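How to write a musician bio for a concert program

Posted June 11, 2026

Quick one, because the deadline for the September season is coming and half the bios I get are unusable. I put together programs for a small chamber series in Larnton. Bios arrive at 900 words, or as a link to a website. Please don't do that.

What you need before you start

Your full name as you want it printed. Your instrument. Where you are based now. A list of what you've played in the last 3 years, rough is fine. Someone who will read it out loud to you.

Step 1. Get the length right

200 words. If the organizer gives you a different number use theirs, but write the 200 version first and keep it. Also make a short one, two sentences, for posters and radio. You will be asked for it at the worst possible time.

Step 2. First sentence: name, instrument, what you do now

Not where you were born. Birthplace can go later, or nowhere. Something like:

Nesma Lamrani is a violist based in Larnton and a founding member of the Rengate Quartet.

Done. Reader knows who is on stage. Lights are going down, they have maybe a minute.

Step 3. Recent work

Two or three things, newest first. Name the piece or the hall or the group. "Has performed widely across Europe" tells me nothing – pick one concert you'd be happy to talk about in the interval and put that in. If you've recorded, one title and the year.

No reviews longer than a line. One quote max, and check the spelling of the paper.

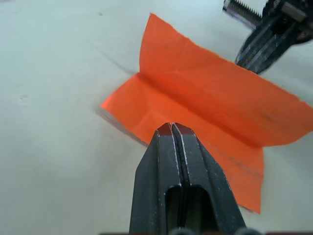
Step 4. Teachers and training

Keep it to one sentence. Two teachers, three if they really shaped your playing. I know it feels rude to leave someone out. Thank them in person. Competition prizes go here too, but only first prizes or the ones people have heard of. A bio I got last month had 22 prizes in it, some from when the player was nine. Cut to two and it read better straight away.

Same for masterclasses. If you sat in a room with a famous cellist for an afternoon, that isn't training.

Step 5. One human detail

Just one. Has to be true and has to have something to do with the music. Grew up over a dance hall, learned oud before violin, still plays weddings with an uncle. Eda, our pianist last season, wrote that she learned to sight read by acompanying her grandmother's choir. People came up to her about it afterwards.

Hobbies, pets, favorite pasta – leave out, unless it's a kids concert.

Step 6. Tense and person

Third person, present tense for what you do now, past for what's finished. Don't switch halfway. Last name after the first mention, or first name if the whole program does it that way. Ask.

Watch these words: passionate, acclaimed, sought-after, versatile, unique. Search for each one and delete. The sentence nearly always survives.

Step 7. Read it aloud

To another person. Anywhere you run out of breath, put a period. Anywhere they look at their phone, cut. I did this with Abdel Hamid over the phone last winter, his bio for a percussion evening, and we lost a whole paragraph about a youth orchestra tour without either of us missing it.

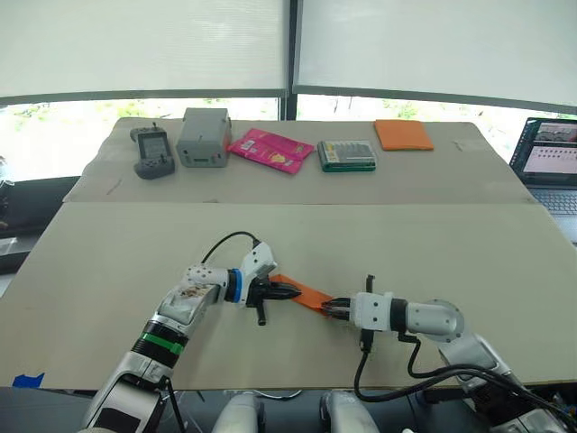 Nesma Lamrani wrote in to say she'd put the reading aloud much earlier, before Step 4, as she always ends up defending sentences she's already polished. She also keeps 4 versions in one file, with the date she last changed each one at the top.

Fair point, try it her way if you get attached to things. The dated file is a good idea too, I get bios every year with "upcoming" concerts that are long over.

Step 8. Sending it

Plain document, not a PDF, not a screenshot. Accents in the right places, I can't guess them. Put your name in the file name, I have a folder full of things called bio_final. Photo credit on its own line under the text, and tell me if we're allowed to shorten. If you don't say, I will asume yes.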